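Minutes of the data collection meeting, hand project
December 13, 2018, Gondgate, small meeting room
Next meeting: in January, date to be confirmed

1. Minutes of the last meeting
They were accepted with one correction. The Livside episodes are stored on the second disk, not on the first.

2. Number of episodes
We have now 700 accepted episodes from Gondgate. In the last period 41 episodes were rejected. Most of the rejected ones have the same problem: the operator started to move before the recording started, so the first part of the approach is missing. It was agreed that the operator waits for the tone and then counts to two silently.
Drovden asked if the rejected episodes can be used with the missing part cut away. The meeting did not agree on this. They will be kept in a separate folder and not deleted.

3. Labels
The label "touch" is used in two different ways. At Gondgate it means that the finger is on the surface. At Livside it also includes the moment shortly before. From now on we use three labels: "near", "touch" and "press". If the person who labels cannot decide between "near" and "touch" from the wrist view, the finger sensor values decide. The old episodes will be labeled again, beginning with the wooden surfaces.

4. Wooden surfaces
The learned policy is still weak when the hand comes to a flat surface from the side. It has seen mostly approaches from the top. The meeting agreed to collect more side approaches, with the fingers closed together and the thumb apart. Operators should change the starting height between episodes and should not correct a small mistake too quickly, as slow corrections are also useful examples.

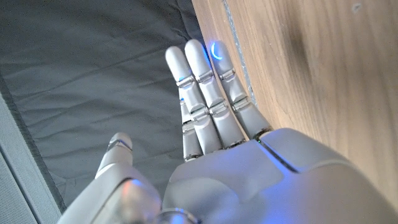

Item 4: side approach, fingers together, wooden surface on the right.

5. Mujić task list
The list from Mujić was received and read. Two tasks are very similar (closing a door and pushing a panel) and will be joined under one name. The change must be made at all sites on the same day, otherwise the counts will be wrong again.

6. Actions
Gondgate: write the new label rules on one page and send them to all sites.
Livside: label the old wood episodes again.
Drovden: test training with and without the cut episodes, and report in January.

7. Other business
The key for the storage cabinet must be returned to the hook after each session.

The meeting was closed at the planned time.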